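Are dear makeup brushes worth it, or is it all handle?

bostley_bev
Looking at a Surdu powder brush, 67 quid. My old one from the market has done me since sixth form and I can't see what the extra money buys. The shop says the bristles are "hand selected", which could mean anything. Has anyone used one for more than a month?

Thanakorn Bunnag
Had one two years. Softer than the cheap ones, sheds less. I wash mine in baby shampoo and dry it flat on a towel.

bostley_bev
Less than what though? Every brush I've owned shed for a week and then stopped, including the ones that came free with a magazine.

And I don't trust a shiny handle. White bristles, long gold handle, black at the bottom, there must be 100 brushes like it and they can't all be special.
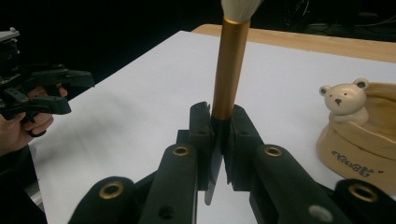 Uriel Iturra reckons the handle matters more than you'd think, mind. A long one keeps your fingers off the bristles and you press less hard. I was doubtful as well until I went back to a stubby one and got stripes on both cheeks.

marrowfat
Stripes are from too much powder. Tap it off first.

Uriel Iturra
I do tap it off, thanks.

jj_prandham
White bristles are a pain whatever you pay. Mine went pink after one blusher and stayed pink. 90 days to send it back and they said staining doesn't count. Get dark ones.

Thanakorn Bunnag
Never had that. Are you washing it or just wiping it?

jj_prandham
Washing, weekly. Same shampoo as you by the sound of it.

marrowfat
Glue is what goes first anyway. Don't stand them up wet, the water runs down inside and the head works loose. Had that with a Jesesex one and it wasn't cheap either.

bostley_bev
So it might stain, it might fall apart and one person likes the length. Keeping my old one for now. If anybody sees the Surdu under twenty quid, let me know and I'll try it.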